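Subject: Re: [cell-keepers] Pusher tip drifting low after a table move
List: cell-keepers

Hi all,

Sorry for the slow answer, I wanted to try a few things on our own cell before typing anything. Quoting the original so it stays together:

> We moved our tabletop arm to the other side of the lab in January
> and now the pushing rod runs low at the far end of the work area.
> Near the base it's fine, at full reach it scrapes. Joint zeros were
> redone twice, no change. We're running the Besby controller with the
> stock table file. Is it the arm, the table, or us?
> Also, does anyone put something on top of the perforated plate, or
> do you push straight on the metal?
>
> Flutach bench

My money is on the table. We had nearly the same thing at Flesside when we swapped our plate, and I lost a whole afternoon to joint zeros too (they were fine, they're always fine). The table file wants one height for the whole surface, and if the plate is tilted even a little you'll see it worst at full reach. Ours was low by almost 2 mm between the base side and the far side, which doesn't sound like much until the rod starts digging!

What I do now, start to finish. Arm powered down, everything off the plate. Snug the big fittings along the edges by hand first and only then go around with the key, a bit at a time, corner to corner. Put a long level across both joints, because two plates can each be level and still have a step where they meet. Then power up, let the arm sit for 45 minutes, and touch off at the four corners with a feeler gauge under the tip. Type the four numbers in. If your Besby is older than ours the four-corner page may be hiding under the service menu, I had to go hunting for it. 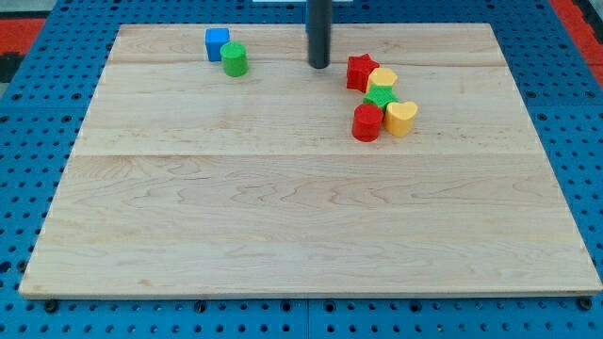 As for your second question, yes, we push on a wooden board laid flat on the plate. Small blocks used to catch on the holes, mostly the stars and the hearts, and the rod would shove them over onto their sides. On wood they slide much more evenly. Two warnings if you go that way. A board moves with the weather, so check it for rocking before you touch off, and touch off on the wood, never on the metal with the thickness added afterward. I did it the lazy way once and got 704 in the height field where it should have been something completely different, and the arm very politely refused to move.

Look at the rod too while you're in there. The tip wants to stay rounded. If yours has been scraping since January it has probably grown a flat on one side, and then your touch-off changes depending on how the wrist is turned. Roll it on something flat and you'll see the wobble right away. We buy the replacement rods from Stępień, part 1195 in their list, and they drop straight into the collar. Don't overtighten the collar screw, mine left a dent in the first rod and after that it always wanted to settle back into the same spot.

Once it's all back together I run a slow pass with no blocks down, then a slow pass with the blocks spread over the far half of the board, since that's the end that used to give me trouble. If the rod clears the wood out there I put the speed back up and leave it alone.

Could you post your four corner numbers when you have them? I'd like to see whether yours leans the same way ours did. And does anybody have a decent way of keeping a board from creeping on the plate? I've been using rubber shelf liner, but it squashes, and I don't love having something soft under a surface I've just measured.

Flesside bench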